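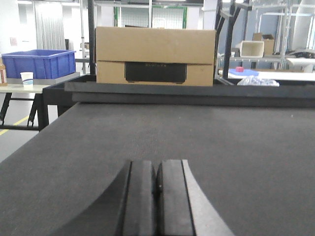
## Packing bench + inventory person, Hegazy Street stockroom (part time, could grow)

Posted Oct 3, 2023

Welosby is a small mail-order shop for board game parts. Replacement dice, card sleeves, little trays, wooden meeples, score pads, the piece your dog ate. We ship from a stockroom on Hegazy Street, second floor, above the print place. Freight elevator works most days.

We need one more person before December hits. Maybe two if the right two show up. Quick version below, read it all please, people keep emailing to ask the hours and the hours are in here.

## The job

Mornings you pick orders. Afternoons you pack them. In between you count stuff, because our stock numbers are wrong and we know it. 800 bins, most of them small, not all labeled the way you would label them.

- Print the pick list, walk the aisles, pull parts
- Check parts against the slip. Color matters. "Teal" and "Sea" are two different products, sorry
- Pack, seal, label, put on the right cart
- Returns: open, sort, restock or toss
- Cycle counts, one aisle a day when it's calm
- Answer the odd "is this in stock" message from Chaimae
- Sweep at close

We run orders through Flikness. Nobody comes in knowing it, you'll pick it up in an afternoon. Wholesale goes through a seperate system called Tranorine and you won't touch that for the first month.

Not the job: phones, social media, driving. We have people for that. Well, a person.

## Hours and pay

26 hours a week to start, four shifts, 9 to 3:30 with the lunch break paid. In December it goes up to 30 if you want the extra. If you don't want it, say so early and we'll plan for it.

Hourly, paid every two weeks, direct deposit. The rate depends on experience and we'll tell you the number in the first call, before you spend any time coming in. $200 bonus if you work the whole holiday stretch through the end of December. Paid in the last check of the year, no fine print.

Paid sick time from day one. Transit pass covered. Staff discount on everything, plus first dibs on the damaged games shelf.

## Who we want

Somebody careful first, fast later. Speed comes. Mixing up two bags of cubes costs us a second shipment and an annoyed customer.

You should be OK with:

- Standing for a good part of the shift. Stools at the benches, use them
- Lifting about 30 pounds now and then, there's a cart for anything worse
- Small parts. Really small. If tiny screws make you crazy this will be a long winter
- Working next to the same three people all day, radio on

Warehouse or retail experience is nice. So is library shelving, craft store, kitchen prep, sorting mail. Tell us how it connects, we'll listen. No degree needed. You don't have to play board games. Half of us don't.

Must be 18 or over and able to work in the US. Spanish, French or Arabic a plus for customer notes, not required.

## Who you'd work with

Ashraf Chraibi runs the stockroom, you'd report to him. He trains everybody himself, first week is side by side. Chaimae Bennani does purchasing and customer email and is the one reading your application. Owners are in and out.

Quiet place, mostly. Gets loud the two weeks before the holidays. Everybody stays on packing then, owners too.

## How to apply

Email Chaimae at the jobs address on our contact page. Subject line "Bench". Send:

1. Your name and a phone number or email you actually check
2. Last couple of jobs, or whatever you've been doing, a few lines is plenty. Resume fine, not required
3. Which days you can't work
4. Earliest start date

No cover letter. Please no cover letter.

Then it's a ten minute call, then a paid trial shift, two hours. You'd pick and pack a few practice orders with Ashraf. We let you know either way within a couple days of the trial. Bring closed-toe shoes.

If you need something set up differently (bench height, lighting, printed lists in bigger type, a different start time for the bus) mention it in the email and we'll work it out before you come in.

Applications stay open til the spot is filled. We're reading them as they come in so don't sit on it. Not hiring through agencies, thanks.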